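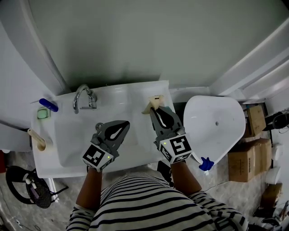 Ayantu Araya 试完第一轮就问，手指能不能再软一点，因为她最怕的是捏东西时没有“手感”。Stirulach 的同事当场给她换了一副指垫，她又回到洗手台前练了好一阵，后面排队的人都开始探头了！

Elia 手持夹爪 · 开放日体验版

Elia 是一对可以直接握在手里用的两指夹爪，左右手各一只。人怎么动，夹爪就怎么动，动作记录下来以后交给机械臂学习。今年 2026年6月 的开放日，我们把它从展柜里拿了出来，放到一间按真实尺寸搭的卫浴练习间，让来访的朋友自己上手。说真的，看别人用和自己用完全是两回事——头几下总会夹偏，过一会儿胳膊就找到感觉了，很多人练着练着就不肯放下。

洗手台是大家最喜欢的一站。白色的台盆，弯弯的水龙头，台面边上摆着小物件，要在不碰到龙头的前提下把东西夹起来、挪开、放回去。地方不大，两只手还得互相让路，比在空桌子上抓方块有意思多了！

夹爪本体
深灰色，两指开合，指垫可更换（软、硬两种随箱附送）。每只夹爪的根部装有带黑白方形标记的白色方块，用来定位；方块侧面有一颗绿色小灯，亮起表示已连接。

续航
充满电可连续使用约90分钟。开放日当天我们准备了3组轮换，基本没让人干等。

配套软件
Kassa，负责回放和整理动作。练完一轮就能在屏幕上看到自己的左右手轨迹，有位来访者连看了好几遍，还想把它带回家给孩子看。

常被问到的几点
左撇子能用吗？能，两只夹爪的设置可以在 Kassa 里对调。
能碰水吗？指垫可以擦洗，方块部分请保持干燥，所以体验时水龙头不开。
手小会不会握不住？握把有2种尺寸，到场后请先试握再开始。
能配自己的机械臂吗？目前支持 Oninon 系列，其他型号请把接口资料发给我们，我们很乐意一起看看。

下一场
10月还会再开一次，除了洗手台，还想加一个叠毛巾的台子（软的东西真的很难，我们自己也还在练）。名额在本页登记，学校和小型工作室可以整组报名。体验时请把袖子挽到手肘，长项链和手链先收好，现场有储物柜。

包装内含：夹爪一对，指垫两套，充电底座，Kassa 使用授权，纸质快速上手卡。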